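Wistwood Demonstration Library: Frequently Asked Questions

Last updated 5 January 2024

These answers are intended for organisations that wish to use the library, for people who are considering working as operators, and for members of the public who have come across the project. Terms of use are set out separately in the access agreement.

What is the Wistwood Demonstration Library?

It is a collection of recorded tasks carried out by two-armed robots under human control. Each recording, which we call a demonstration, holds the camera views, the positions of both arms, the state of both grippers and a short written instruction such as "fold the cloth" or "place the cup on the shelf". The recordings are used to train systems that learn to move a robot by studying how a person moved it first.

How large is the collection?

The current release holds 3109 demonstrations that have passed review. A further 602 were recorded but set aside, mostly for missing camera data or for an instruction that did not match what was done. The set-aside recordings are not deleted. They may be requested by groups studying failure or data quality.

Who operates the robots?

Trained operators employed by the project. Every operator completes an induction at the Anell site and must record 200 practice demonstrations before any of their work is put forward for review. Practice recordings are never included in a release.

How is a demonstration made?

The operator moves a pair of hand controllers, and the arms follow. A demonstration begins when the operator presses the left pedal and ends when the pedal is pressed again. The operator may discard a recording immediately afterwards, but may not edit it. Trimming of still periods at the start and end is done later by the processing software, called Kurier, and the untrimmed file is kept.

Why is so much of the work done with cloth?

Rigid objects keep their shape when they are picked up. Cloth does not, and the same garment can present itself in a great many ways. A system that has learned from only a few tidy examples will usually fail when the fabric is bunched or has one corner tucked under another. We therefore ask for a large number of cloth demonstrations, and we ask that the starting position be different each time.

Two arms are needed for most of these tasks. One gripper holds the material while the other takes a second point, and the two then draw apart until the fabric is taut between them. Small pieces are harder in this respect than towels or shirts, as the grippers must work very close together.

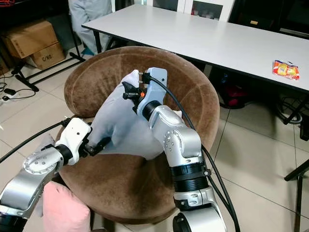 Operators are asked to slow down at the moment when both grippers have hold of the fabric. Pulling too quickly can drag the piece out of one gripper, and the recording then shows a recovery in place of the intended task. Recoveries are useful and are kept, but they must be labelled as such.

Why are the recordings not made in a laboratory setting?

Some are. The Bodnár set was recorded entirely over a plain bench with fixed lighting, and it remains available for those who need controlled conditions. The main release was recorded in furnished rooms, over chairs, sofas, beds and tables, with the ordinary contents of the room left where they were. Soft and curved surfaces are of particular interest. A cloth laid on a padded seat sinks and slides in ways that it does not on a bench, and the gripper must approach at a different angle.

Are the rooms tidied beforehand?

Only as far as safety requires. The area through which the arms move must be clear, and cables must be routed so that they cannot be caught by the arms. Other objects may stay. Operators should not arrange the background to make it look neat, nor to make it look cluttered.

What makes a demonstration acceptable?

The reviewer checks that the instruction describes the task, that all camera views are present, that neither arm has struck a fixed surface, and that the final position has been held for two seconds. A demonstration need not be elegant. Hesitation and a second attempt at a grasp are both acceptable, provided that the task is completed.

Do people appear in the recordings?

They may. Anyone who is likely to be in view is asked for written consent before recording begins. Faces are blurred by Kurier before release, and the blurring is checked by a reviewer. A person who has given consent may withdraw it at any time, and the recordings concerned will be removed from the next release.

May outside groups contribute demonstrations?

Yes, subject to a trial batch. Contributors must use the recording format given in the technical guide and must supply the calibration file for each session – without it, the arm positions cannot be matched to the camera views. Contributions received before the end of December have been entered for the spring release. Later ones will be held for the release after it.

Is there a limit on downloads?

Each registered organisation may download up to 2000 demonstrations a day. Those requiring the full release at once should ask for it on disk. Postage is charged at cost.

How should errors be reported?

Please use the report form on the library page and quote the demonstration number. Reports without a number are difficult to trace and may take considerably longer to answer. Corrections to written instructions are published monthly, and corrections to arm or camera data are held until the next full release.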